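Got the Dumlao Foundation's email about their spring benefit auction this morning. Tickets are $45 now, $35 if you bring a second person. So the "discount" only works if you pay for two. Okay.

I've been to this thing twice. I like the scholarship kids, I like the cause, and I still have questions every single year. Going to put them all in one place.

First one. The page says "all proceeds benefit students." Proceeds after what? The room at the Benen isn't free. The food isn't free. The guy with the microphone is probably not free either. I'd like to see the number before costs and the number after costs, side by side.

Last year's thank-you note said 868 people "took part." The ballroom doesn't hold that. So does it count everyone who opened the email? Everyone who bought a raffle ticket? I wrote back and asked. I got a form reply thanking me for my support.

They've moved the bidding to an app called Clirnus this year. You have to put in a card before it will let you look at the items. Look at them, I mean. I haven't bid on anything.

There's also a box, already checked, that says "help cover our platform costs." Uncheck it and a little sad message pops up. I unchecked it. If the fee is part of running the event, put it in the ticket price where people can see it.

Somebody in my replies says every charity does this now. Maybe so. Every airline charges for bags now too and I don't clap for that.

The auction list, what they'll show of it: a weekend at a lake cabin (blackout dates apply, dates not given), a "wellness experience" from Sona, four signed prints, and a lot of gift baskets. The baskets all say "valued at." Valued by who?

The Sona thing is my favorite. Read the small print and it's a free first visit, good for new customers only. They give that to anybody who walks in the door. I have the flyer on my fridge.

To be fair – the silent auction tables were well run last year. Sheets were easy to read, closing time was posted, pickup took a few minutes. I'd rather have that back than an app that buzzes me through dinner to say I've been outbid.

And the student speeches are good. They're the reason I went the second time. Last year they got 2 speakers on stage and then a very long video about the sponsors. Flip that.

Someone asked why I don't just mail a check and stay home. I might! A $45 check with no dinner attached probably does more for a student than my $45 ticket does. But the page has no mailing address, only a button, and the button goes to the app.

What I'd want before Monday, when the lower price ends: what the room costs, how many scholarships got paid out last year, and how much each one was. They could fit it on an index card.
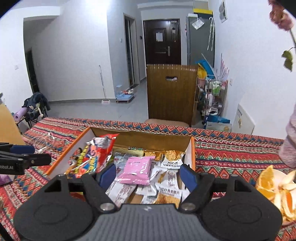 I sent those questions to the contact address at noon. If I get real answers I'll post them here, good or bad, and if the numbers hold up I'll buy the ticket. Box unchecked.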